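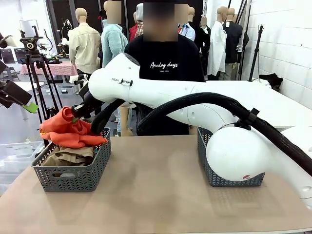 Le Ndlovu 7, après tout un hiver de lessives

Bon, je me lance, parce que j'ai cherché des avis en français avant d'acheter et que je n'ai presque rien trouvé ! Le Ndlovu 7 est un séchoir à linge mural en accordéon, avec sept barres en hêtre et un cadre en acier peint. Replié, il dépasse de 17 cm du mur. On habite à quatre dans un appartement sans balcon, l'ancien tancarville bloquait le couloir trois jours sur quatre, je vous laisse imaginer l'ambiance.

Montage

Quatre vis, des chevilles fournies (correctes pour du plein, à remplacer pour du placo) et un gabarit en carton à scotcher au mur. J'ai mis une petite heure avec le café au milieu. Seul bémol : la notice parle de « la pièce C » et la pièce C est gravée G. Mon beau-frère Ambros Pichler a compris avant moi, c'était l'équerre du bas.

À l'usage

J'adore. Les barres sont assez écartées pour que l'air circule, et un jean étendu le soir vers 20 h est portable au réveil, sauf en février où il a fallu attendre midi. Les draps housses, on les plie en deux et ça passe. Le bois n'a pas taché, même avec des serviettes mal essorées, alors que c'était ma grande crainte (le Metard de mes parents laissait des traits jaunes sur tout ce qui était blanc).

Pour les chaussettes, par contre, c'est pénible : les barres sont trop épaisses pour des pinces ordinaires. J'ai pris des pinces larges chez Madine et c'est réglé, mais il aurait été sympa d'en glisser quelques-unes dans le carton.

Le ressort du haut grinçait un peu au début. Une goutte d'huile, plus rien. J'ai écrit au service client pour savoir si on pouvait racheter une barre seule, Dineo Fourie m'a répondu dans l'après-midi avec la référence (la 606, pour ceux que ça intéresse). Très bon point !

Je retire une demi-étoile pour la notice et les pinces. Il existe aussi en blanc, mais je trouve le gris plus joli avec le hêtre.

Note : 4,5/5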